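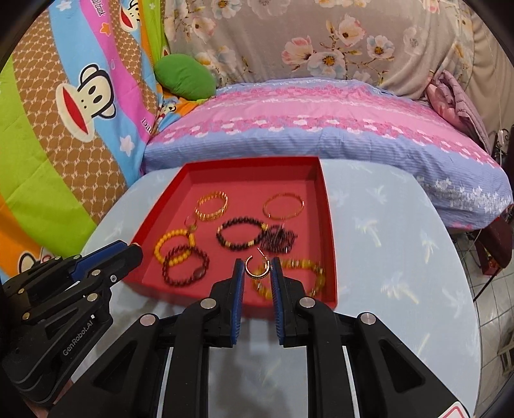

Re: [lista-manipulação] Coleta com garras de mão, peças pequenas

De: Kathleen Mac an tSaoi
Para: lista-manipulação
Outubro de 2019

Oi, gente!

Respondo ao Tamer aqui embaixo, com uma notícia boa: fechamos 1.870 demonstrações da tarefa das bijuterias, e estou muito contente com a variedade!

Tamer Boutros escreveu:
> Em julho a gente tinha 800 exemplos, quase todos com blocos e copos.
> Alguém já tentou objetos finos, tipo brinco ou corrente? Tenho medo
> de que a pinça grande esconda a peça bem na hora de fechar.
> E vale a pena variar o fundo ou só atrapalha?

Tentamos sim, e a argola dourada virou minha peça favorita. O truque é chegar com os dedos bem abertos, um de cada lado, e deixar a argola à vista na frente do vão antes de fechar. Quem fecha correndo perde justamente o trecho que mais interessa ao modelo - a aproximação.

As pulseiras de contas são outra conversa. Elas mudam de forma quando a gente pega, então pedi três pegadas por pulseira, cada uma num ponto diferente. Misturem com braceletes rígidos na mesma bandeja, fica ótimo.

Quanto ao fundo: variem, por favor! Bandeja vermelha, toalha estampada, colcha listrada atrás, tudo isso entra. No Baltness o conjunto gravado só em bancada lisa foi mal assim que trocamos de mesa.

Duas coisas ainda em aberto:
- o nome da tarefa nos arquivos (o Iyamu usa "separar", eu prefiro "pegar e soltar")
- o que fazer com as tentativas falhas. Eu guardaria todas, com etiqueta própria.

Quem quiser gravar correntinhas me escreva, que mando o roteiro.

Abraços,
Kathleen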